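Home Features Makers Markets Subscribe

The Small Workshop Grows Up

Independent jewellers are learning to run their studios as businesses, and the lessons are reaching well beyond the bench.

May 29, 2022

When the Whitfield Makers' Market opened its applications in March, the organizers asked a question that had not appeared on the form before. Applicants were required to state how they arrived at their prices. Many left the space blank. Others wrote a single line to the effect that they looked at what neighbouring stalls were charging and settled a little below it.

The answers caused some concern. Handmade jewellery has long been among the most popular categories at regional markets, and it is also the category with the highest turnover of stallholders. People arrive with good work and real enthusiasm, trade for a season or two, and do not return. The organizers had assumed that the appeal of the craft was simply seasonal. The applications suggested that many sellers had never known whether they were making money.

Pricing is now the first subject covered in the program of evening sessions offered to stallholders through the Zinalley craft centre. Participants are asked to bring one finished piece and every receipt connected with it. They work backward from the object to its cost, recording the wire, the clasp, the beads, the packaging and the time spent at the bench. Wastage is entered as well, including the stones that chip in drilling and the lengths of silver too short to use again.

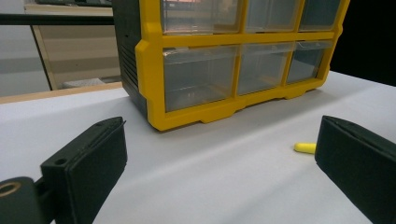
Time is the entry most often left out. A maker who spends an evening knotting a strand of pearls will commonly record the pearls and the silk and nothing else. The centre recommends that each person settle on an hourly rate before the exercise begins and apply it without adjustment, even where the resulting figure seems alarming. A price that appears too high on paper may lead to a simpler clasp or a shorter strand, or to the decision that a favourite design should be made only to order.

The distinction between wholesale and retail prices receives similar attention. Makers who sell only from their own stalls are inclined to set a single price and keep the whole of it. The difficulty comes when a shop expresses interest. A retailer will generally expect to buy at a considerable discount, and a maker whose stall price barely covers materials has no room to agree to one. Several participants in the spring sessions reported that they had turned away shops for this reason, and that they had regarded the refusal at the time as a matter of principle.

Ho-yin Kan began selling enamelled earrings under the name Tolteo while still employed full time in an office. The early pieces were sold to colleagues, and the first market stall was shared with a potter to reduce the fee. Tolteo now supplies two galleries and takes commissions by appointment. Kan attributes the change to a period of careful record keeping, during which the range was cut back severely and three designs were retained from a much larger catalogue.

The decision was not an easy one. The designs that were withdrawn included several that customers had praised, and one that had been featured on a regional craft centre's poster. They took too long to make. Kan continued to offer them on commission at a revised price, and found that a small number of customers were willing to pay it.
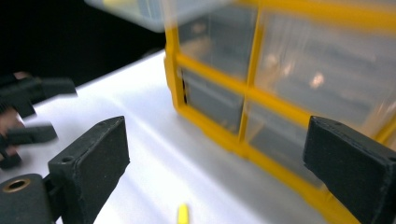 Kan has said that the hardest part was telling regular customers the old price had been a mistake. Most of them, by this account, had suspected as much for some time. One asked whether she ought to have been paying more all along, and then ordered a second pair.

Experiences of this kind have encouraged the centre to add sessions on written terms. A commission is an agreement, however informally it is reached, and disputes tend to arise where the maker and the customer remember a conversation differently. A short document setting out the design, the metal, the deposit, the expected date and the policy on alterations is considered sufficient for most work. The centre advises that the deposit be taken before any stones are ordered, particularly where they are an unusual colour or cut and would be difficult to sell in another piece.

Photography has also found its way into the program, although it was not part of the original plan. Online sales require clear pictures, and many makers had been relying on whatever light their kitchen offered. Participants practise with a north-facing window and a sheet of white card. They are encouraged to show scale by including at least one image of the piece being worn, and to describe length and weight in the accompanying text. Complaints about size are among the most frequent reasons given for returns, and a plain measurement prevents a good many of them.
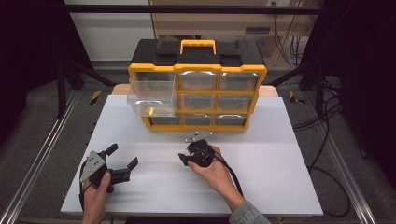
Online selling brings its own obligations. Postage must be weighed and budgeted for, parcels insured where their value warrants it, and customers told honestly how long an order will take. Kan closes the Tolteo shop to new orders for part of every winter in order to prepare for the market season. Notice of the closure is posted well ahead, and the effect on annual sales has been smaller than expected.

Metals and findings present a separate question. The price of silver moves, and a maker who buys in small amounts will feel each movement. A group of stallholders has begun placing a joint order with the supplier Vundetti, which allows its members to reach the minimum for a trade account without tying up money in stock. The arrangement depends on prompt payment. Each member pays in full before the order is sent, and late requests are held over to the next one.

The centre has resisted suggestions that it should go further and set standard prices for its members. Its position is that makers differ in skill, speed and circumstance, and that a common scale would serve few of them well. What it does ask is that stallholders refrain from selling below cost, a practice that can weaken the position of everyone else at a market. The request is not enforced.

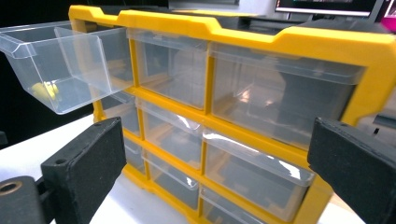

Preparing for the Next Season

Applications for the coming Whitfield season will again include the question on pricing, with more space for the answer. A worksheet will be supplied, and applicants may submit it in place of a written statement. The selection panel does not judge the figures themselves. It wishes to see that the calculation has been made.

New applicants who have not previously held a stall may request a shared table at a reduced fee. Those selling precious metals should be prepared to state the fineness of each piece and to label plated goods as such. Public liability insurance remains the responsibility of the individual stallholder, and proof of cover must be supplied before a place is confirmed.

Kan will lead one of the evening sessions at Zinalley, on the subject of narrowing a range. Participants have been asked to bring their slowest-selling design, together with a record of the hours it takes to make.

Contact the editors | Copyright 2022. All rights reserved. | Back to top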